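Les actions de Hullell

Le soir où l'action Hullell perdit la moitié de sa valeur, Henryk Gajewski épluchait des pommes de terre.

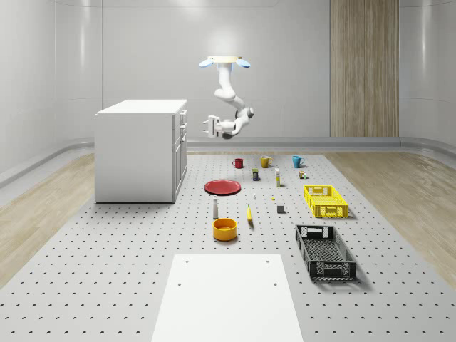

Combien valait encore l'action à la clôture ?

Onze couronnes et des poussières, contre vingt-quatre la veille, et il fallut à Henryk le reste de la soirée pour faire entrer ce chiffre dans sa tête.

Il l'avait appris par la radio, entre la météo des côtes et une réclame pour des matelas, de cette voix égale que prennent les présentateurs pour les malheurs qui ne les concernent pas. Hullell avait publié ses comptes du semestre, les ventes reculaient, le dividende était suspendu, la direction demandait de la patience. Henryk posa son couteau, s'essuya les mains longuement, un doigt après l'autre, comme le faisait son père avant d'ouvrir une lettre recommandée, puis il alla chercher dans le buffet la chemise verte où il rangeait ses relevés.

Il possédait 200 actions. Pour un homme de la finance, c'était une miette sur une nappe ; pour un ancien géomètre de Troltlow, c'était le toit à refaire, le voyage promis à sa petite-fille et, s'il en restait, une barque d'occasion dont il n'avait encore parlé à personne. Il les avait achetées en juin, sur le conseil de la maison Lirkgate, qui tenait au-dessus de la pharmacie un bureau si bien ciré qu'on avait envie d'y retirer ses chaussures. Un jeune homme lui avait montré une courbe. Elle montait, cette courbe, avec de petites hésitations charmantes, et Henryk, qui avait passé sa vie à mesurer des pentes, aurait dû savoir mieux que quiconque qu'on ne connaît pas un versant tant qu'on n'a pas vu l'autre.

Vers huit heures, on frappa à la porte de la cuisine. C'était Stanisława Wysocka, sa voisine, avec une casserole de soupe enveloppée dans un torchon et l'air de quelqu'un qui a écouté la même radio.

— Vous en aviez beaucoup ? demanda-t-elle en cherchant un dessous-de-plat.

— Deux cents.

— Moi, mille.

Il crut avoir mal entendu. Stanisława reprisait ses gants, gardait les ficelles des colis et discutait le prix des poireaux jusqu'à fatiguer le marchand. Elle s'assit, dénoua le torchon, servit deux assiettes sans se presser, et raconta — car elle aimait raconter, et la soupe était de toute façon trop chaude — que son mari avait travaillé aux ateliers Hullell du temps où l'on payait une part des primes en titres. Les autres les revendaient dès le lendemain pour s'acheter un vélo. Lui les mettait dans une boîte à biscuits. À sa mort, elle avait trouvé la boîte et n'avait pas eu le cœur d'y toucher.

— Et vous les avez toujours regardées baisser ?

— Baisser, monter, rebaisser. Une année, elles ne valaient plus le prix du timbre pour les vendre. J'ai acheté du charbon avec ma pension et j'ai attendu. Mangez, ça refroidit maintenant.

Henryk mangea. Il sortit tout de même un crayon, parce qu'un géomètre ne se refait pas, et calcula dans la marge du journal ce qu'il lui resterait s'il vendait au matin. Une fois la commission de Lirkgate retirée, cela faisait à peu près 2290 couronnes. Il écrivit le nombre, l'encadra, le contempla. Le toit, à la rigueur, côté nord seulement.

— Le jeune homme m'avait dit que c'était une valeur de père de famille, murmura-t-il.

— Il a des enfants, lui ?

— Je ne crois pas, non.

Stanisława rit si franchement que le vieux chien, Ông, qui dormait contre le poêle et portait ce nom depuis que la petite-fille d'Henryk s'était mise en tête d'apprendre le vietnamien, leva une oreille, réfléchit à la question et se rendormit. Alors Henryk rit aussi, un peu malgré lui, et il lui parla de la barque. Il n'avait pas prévu de le faire. Il en décrivit la coque, la peinture à reprendre, l'endroit de l'étang où il comptait l'amarrer, et Stanisława l'écouta, le menton dans la main, en posant des questions très pratiques sur les rames.

Quand elle fut partie, il finit ses pommes de terre, qu'il mit dans l'eau pour le lendemain. Puis il rouvrit la chemise verte et relut le formulaire de vente que Lirkgate lui avait remis avec tous les autres papiers. Il inscrivit son nom, son adresse, le nombre de titres. À la ligne de la signature, il resta un bon moment le stylo levé, à écouter ronfler le chien, et il se demanda où il pourrait bien trouver, à cette heure-là, une boîte à biscuits vide.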